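Kurniawati Osman
Saturday, July 3, 2021

1/ I want to write down what went wrong in our two-arm cell at Harnthorpe this week, because I think other small teams can meet the same fault. Nobody was hurt. One part is broken and one test plan is now longer than before.

2/ The job is simple to explain. Two arms take apart and put together white plastic furniture and pipe pieces. One arm holds, the other arm pushes or turns. We call the project Plukwood. I am responsible for the safety checks and for the logs.

3/ The fault: during a hold, the left arm lost its force reading for a short time. The controller did not stop. It kept the last good value and continued to close the loop on this old number. So the software believed that the grip was gentle, and the arm was pushing harder and harder.

4/ The right arm was still reading correctly. It felt the extra load coming through the part and it did what we told it to do, it pushed back to keep the position. Two arms, one piece of plastic between them. You can guess the result. A pipe fitting cracked with a loud sound.

5/ I pressed the stop button. From the first strange value in the log to my hand on the button was 5 seconds. I am not proud of this number. I was looking at the screen and my eyes were not on the arms.

6/ The kind of holds I am talking about:
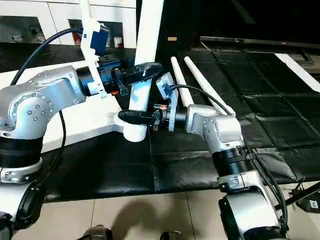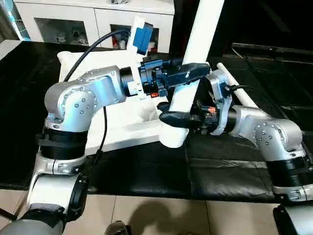
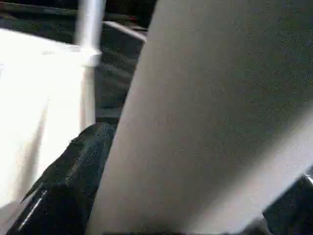 Two-arm holds on the padded table, then the view from close to one gripper.

7/ Look at the second picture. Both grippers are on the same pipe, one finger high, the other low, just over the tee fitting. If one side has a wrong force value, the load has to go somewhere, and the fitting is the first place I would worry about.

8/ The third picture shows why the small camera did not save us. When the part is this near, a large gray surface fills most of the view. A slow increase of force does not change such an image very much. Our vision check said "object present, object stable" during the whole event. Both were true, and it did not help.

9/ Why did the reading stop? We found a connector that was not fully seated. When the arm bends its elbow far, the cable is pulled a little and the signal drops. With the arm straight, everything is fine. This is the reason that our morning check never found it - we always did the check with the arm straight.

10/ I reproduced it with no part in the grippers and at low speed. I moved the arm to the bent position 24 times and the signal dropped in 3 of them. For me this is the worst kind of fault. If it was broken every time, we would have found it in the first hour.

11/ The connector is the small cause. The bigger cause is in our own code. Somebody wrote "if no new value, use the last value" to make the control more smooth. This somebody was me, in December. At that time we had only one arm and soft parts, and it looked harmless. I forgot to come back to it.

12/ What we changed. Every force value has now a time stamp, and if it is older than 60 milliseconds, both arms stop. I say both on purpose. If only one arm stops, the other one can still push against it.

13/ After the stop, the grippers do not open by themselves. We discussed this for a long time. My colleague Karam wanted automatic opening, so the load is released immediately. I was afraid of a long part falling on a person's foot. For now the arms hold still and a person decides. Maybe we will change it again.

14/ The morning check is now done with the elbow bent and also straight, and we move the cable gently by hand with the motors off. It makes the check longer. People complained on the first day and then they stopped complaining.

15/ We also have a new rule for the person at the table. During a two-arm hold you watch the arms with the button in your hand. If you need to read the log, you pause the job first. I wrote this rule mostly for myself.

16/ One thing is still open. The Rivon team uses the same controller code as we do, in an older version. I sent them the log and the patch yesterday, and they are checking if they have the "last value" line too. If you have a copy from us, please search for it before your next run.

17/ Some people asked me if a lower force limit would be enough. It would not help in this case. The limit is compared with the measured value, and the measured value was old. We did lower the motor current limit, which does not depend on this sensor - but then the heavier pieces begin to slip, so I am still looking for a good setting.

18/ I can share the test steps for the bent elbow check if it is useful for somebody. Please write to me here. I answer slowly on weekends.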